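The Kuvico Open Day is a public demonstration of household robotics held at the premises of Kuvico, a developer of control software for mobile manipulators. It was established by Anatole Joly and Nour Shboul as an internal review for industrial partners and was later opened to general visitors. The most recent edition took place on Jul 23, 2025.

Program

The central item is a door-opening demonstration carried out in simulation. A two-armed robot works inside a rendered dwelling, and its output is shown to visitors in groups of up to 14. Each session lasts 30 minutes and is led by an operator, a role filled in 2025 by Florian Delorme. Views from the body and the grippers are displayed side by side - an arrangement carried over from the partner reviews.
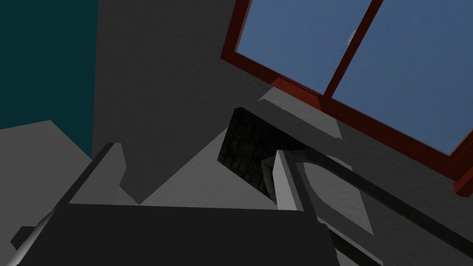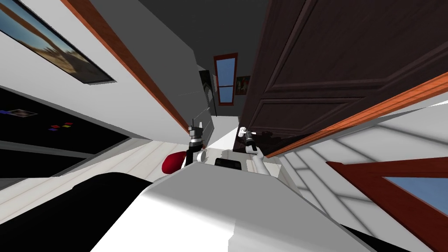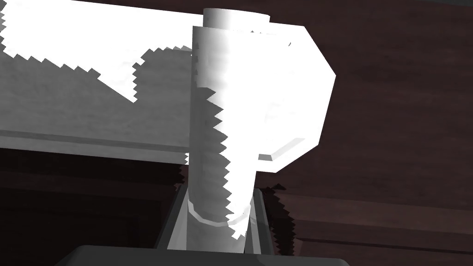
Simulated views from the door demonstration.

Visitors may ask the operator to restart a trial from a different starting pose. Trials are scored on three criteria: approach, contact and clearance of the doorway. A trial is stopped if the controller reports a joint limit or if 100 seconds elapse without contact. Scores are read out at the end of the session but are not ranked.

Software

The demonstration runs on Moulin, a motion planner maintained by Sylvain Pons. Moulin treats each arm as a separate kinematic chain and resolves conflicts at the level of the base. Scene geometry is supplied by Ditier, a library of interior models with adjustable hinge friction and handle height. Earlier editions used a fixed-base model with one arm, which could not be moved through the doorway.

Access

Admission is free and registration closes 9 days beforehand. Written material is issued in English and French. A shorter version of the program, organized by Aurélien Lecomte for technical colleges, is held at the Kevovmont training centre in September.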